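1/ Okay, a few of you asked about the ceiling in the big room at the Omoregie building here in Clarkton, and I kept promising a proper answer and then typing two lines and wandering off. So get comfortable, I've made tea and I have opinions about ceilings now. 21/09/2021

2/ If you ever came by in the old days, you'll remember it as the brown room. It had tan tiles overhead, a couple of sad yellow lights, and that one corner where you had to hold your paperwork up to the window to read it. I loved that room, but I squinted through every minute I spent in it.

3/ We started talking about it in June, mostly because a tile had sagged and we needed to replace it anyway. You know how that goes. You look up at one tile and then you can't stop looking up, and before long you're on a stepladder with a flashlight in your teeth.

4/ First thing I learned – paint before you buy a single light. We did the ceiling in a flat white from Jivow and I stood there afterward with the old lights still up, amazed at how much friendlier it all felt. I'd been ready to spend the entire budget on fixtures!

5/ It did take a lot of paint. We went through 4 gallons and then had to drive back for another, which I blame on the old tan color soaking up the first coat like a sponge. Get the stain-blocking primer. I skipped it and I was sorry.

6/ For the lights we went with long ones from Kunadow instead of the little round kind. I'd gone back and forth on this for weeks (my family can confirm, they had to hear about it at dinner). Little round ones look so nice in magazines, but when you're leaning over a table with your hands busy, you end up working in your own shadow.

7/ Somebody asked about cost. I got quotes all over the map, and the one we took came to $62 a light before the discount for buying the lot. The labor was separate and fair. They swept up after themselves too, bless them.

8/ It's nice to look up now and see white panels and long lines of light slanting off across the room. People come in and lean over whatever's going on, and their hands and sleeves are lit up right along with everything else.

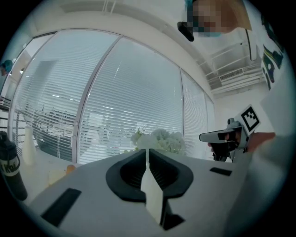 9/ Things I'd do differently: a dimmer. We didn't put one in, and on a bright morning it can be a bit much, especially for anybody who came in with a headache. It's on the list for next year, along with the squeaky door.

10/ I'd also have measured twice. I wrote down 52 feet for the long wall, the installer got 60, and we had a very polite conversation about which end of the tape measure I'd been reading.

11/ And please cover your tables before you paint, even the ones you think are far enough away. I'm still scraping little white dots off the good one with my thumbnail.

12/ The old tiles went to the dump, but I saved one of the yellow lights and it's in my garage if anyone wants it. Works fine, hums a little. Come get it before I find a reason to keep it.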